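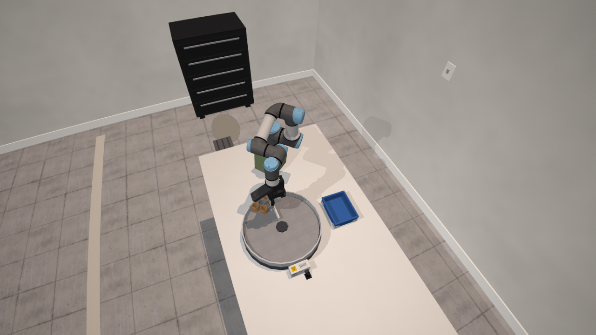 Looking after outdoor benches and tables

Filed under: Workshop tips / Outdoor furniture

Benches in a courtyard or along a shared path get rained on, sat on and leaned on by bikes. A bit of work in September, before the hot weather, will add years to them. These are the jobs we do on timber and steel pieces, in the order we do them.

Washing down
Brush off leaves and grit first. Wash with warm water and a squirt of dish soap, using a soft brush along the grain. Keep pressure washers away from timber, as they lift the fibres and leave it furry. Leave it to dry for two fine days before sanding or oiling.

Slats
Check the underside as well as the top. Push a screwdriver into any dark patch near the bolts. If the tip sinks in, replace the slat. Grey colour on its own is only weathering and sands off with 120 grit. Cut new slats 4 mm short so they have room to move, and seal the end grain before fitting.

Bolts
Use stainless coach bolts near the coast and galvanised elsewhere. Don't mix the two on one bench. A seized nut will usually shift after a night with penetrating oil. Snug is tight enough. If the washer is biting into the timber, back it off half a turn.

Steel legs
Wire brush the rust back to bright metal, wipe with metho, then prime the same day. Most rust starts at the foot, where mulch piles up against it, so rake that back. Small chips can be touched up with a fine brush. For powder coat, Sipho Mkhize at Uslow rubs the edges with 600 grit wet-and-dry first, and his repairs are hard to pick.

Oil or paint
Oil is easier to renew. Two thin coats, wiped off after 15 minutes, will do. A litre of Pemard decking oil covers four benches of ordinary size. Oily rags can catch fire in a heap, so lay them flat outside to dry before they go in the bin.

Wobbles
Check the ground before blaming the bench. A sunken paver is the usual culprit. On concrete, a rubber pad under the short leg is fine. Cardboard goes to mush in the first rain.

We use cookies to remember your settings and count visits. Accept all | Manage preferences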